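Produce table and cane orders

The produce table will be back in the front room of the Flamton hall in September, and Rohani Lau is taking names for it now. Fruit and cane can be dropped off any time after the kitchen is unlocked. Please put your name on the bottom of your box if you want it back.

Slamet Wijaya has asked that things be sorted into the shallow trays before they go out. Round fruit goes to one side and the dark pieces to the other, with some space left between them so people can see what they are choosing. The white trays with the red rims are the ones to use. Wipe them out first, as they mark easily.

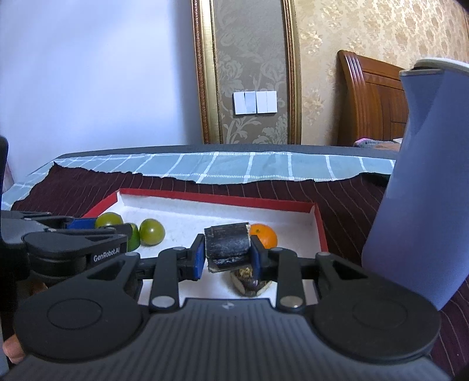 Green fruit and a short dark piece, much like cut sugarcane, at one of the red-rimmed trays.

Cane should be cut short enough to lie flat. Leave the rind on and brush off any loose dirt, but don't wash it. Nicanor Zúñiga has 17 spare trays in his shed and can bring them over if he knows the day before.

Cane is $2 a bag, the same as last year. Orders go to Rohani or on the sheet beside the hall door.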